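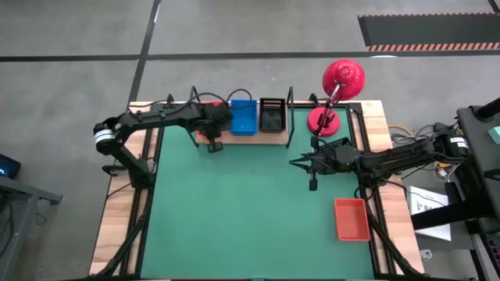 Start state reported in collision after wrist cloud is added to occupancy map (Cirkska, two arms)

Indiria Community Help > Motion Planning > Perception input
Asked Jan 9, 2023
Tags: cirkska, occupancy-map, self-filter, dual-arm

I have two arms facing each other across a bench. Both are in one Cirkska planning group configuration, with a separate group for each arm. The static scene is hand written: bench surface, the wooden shelf board and its supports at the back, the lamp, and the baskets on the board. With the static scene alone, planning works. Both arms plan to a pregrasp above the baskets and the other arm is respected as an obstacle.

The problem starts when I enable the Stoltwood mapping node and feed it the wrist point cloud. Within a few updates the planner rejects every request for that arm:

[WARN] start state in collision: finger_left <-> occupancy_map
[WARN] start state in collision: finger_right <-> occupancy_map
[ERROR] plan aborted, no valid start state

If I clear the map and send a goal immediately, it plans. If I wait, it fails. The cloud is published at 20 Hz. Occupancy resolution is 5 mm. The self filter is enabled and the robot description contains collision meshes for both fingers.

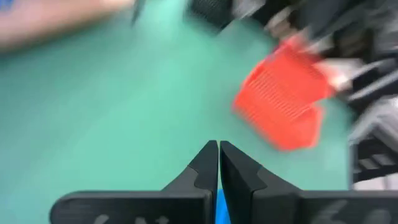 The fingers are always in the field of view, so I expected to need the filter. What I do not follow is why it only works some of the time. With the gripper closed and the arm parked, the map stays clean. After the gripper opens, or after any fast wrist rotation, a thin shell of occupied cells appears near the finger surfaces and does not go away.

Relevant part of the config:

self_filter: true
self_filter_padding: 0.0
self_filter_scale: 1.0
max_range: 1.2
transform_timeout_ms: 2000
use_latest_transform: true

Things I have tried:

- Increased the scale to 1.1. Fewer cells, same failure.
- Added an allowed collision between the fingers and the map. Planning then succeeds, but the fingers are free to plan through anything the map knows about and the hand-written scene does not. I do not want to leave it like this.
- Repeated the hand-eye calibration. No change.
- Lowered the cloud rate. It takes longer to fail.

Arm driver is Tabrizi, current release on both controllers. Both arms show the same behavior.

2 Answers

Answer 1 (accepted)

You have two separate faults in that config, and they hide each other.

The first is use_latest_transform: true. With this set, the filter ignores the stamp on the cloud and takes whatever joint state arrived last. When nothing is moving, the latest pose and the pose at capture are the same, so the mask lines up. During a gripper motion the cloud shows the fingers where they were at capture and the mask is drawn where they are now. The strip between the two is unfiltered finger, and it goes into the map as obstacle. Note that the wrist camera moves with the hand, so arm motion alone does not move the fingers in the camera image. Arm motion does move the place in the world frame where any leftover finger points are inserted, so a small leak becomes a trail.

Set it to false. The 2000 ms timeout then does something: the filter waits for a transform matching the cloud stamp. It is far longer than you need, and if the matching transform never comes you will have a queue of old clouds. Bring it down once everything is stamped correctly.

Before that, check what Tabrizi publishes for the gripper. The arm joints and the gripper joint come out on separate topics by default, and the gripper topic is stamped on receipt, after the serial round trip. If the merge step takes the newer of the two stamps, your finger pose is late by an amount that varies. Turn on stamp_at_source for the gripper and restart the merger.

The second fault is the zero padding. Scale and padding are different things. Scale grows the mesh from its own origin, so a long thin finger gets longer and hardly any thicker. Padding moves every face outward by a fixed distance. The depth error at close range on a dark finger is larger than zero, so some points will always fall just outside the mesh. Put the scale back to 1.0 and set the padding to one cell, 0.005 in your case.

So:

use_latest_transform: false
self_filter_scale: 1.0
self_filter_padding: 0.005

Then clear the map, because old cells will remain. The free-space rays only clear cells the camera can see through, and the shell sits right behind the fingers from the camera's side. That is why it never goes away by itself.

To test, park the arm over a clear part of the bench and cycle the gripper 20 times with the planner off. The map should contain no new cells near the hand. If it does, plot the gripper stamp against the cloud stamp before touching the padding again.

Remove the allowed collision as well. It masks the symptom for the fingers only, and you will get the same warning on the wrist link later.

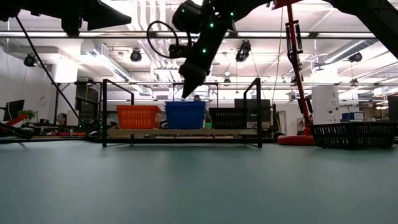 One more item for a two-arm bench. The self filter for each camera should load the complete robot description, both arms. If each mapping node is started with its own single-arm description, the other arm is a foreign object to it and is inserted as an obstacle wherever it passes. The symptom looks similar, but the warning names a link on the arm that was not capturing. Check the robot_description parameter in both namespaces.

The same applies to a basket once it is grasped. Attach it to the hand in the planning scene before the lift, or the filter has no shape for it and the contents of the gripper are mapped too.

Comments on this answer:

Original poster: stamp_at_source was off on both. With that and use_latest_transform false the shell is gone with the gripper cycling. Padding at 0.005 removed the last few cells at the tips. I also found the left namespace was loading the single-arm description, left over from bringup in June.

Answerer: Fix that one in the launch file. A parameter override gets lost on restart.

Original poster: Done. Timeout reduced, no dropped clouds so far.

Answer 2

I had something like this and just cropped the cloud. Throw away all points closer than the fingertips with min_range and you do not need the self filter. Works fine for me with one arm.

Comments on this answer:

Original poster: It would lose the near points during the final approach, where I need them. It also does nothing about the second arm when it crosses the view.

Answerer: Fair, I only map from a pose above the table and stop updates before the grasp.

Reply: If you do that, set the map to frozen. Stopping the cloud topic triggers the stale sensor check in Cirkska after 2 missed windows, and the planner drops the whole map.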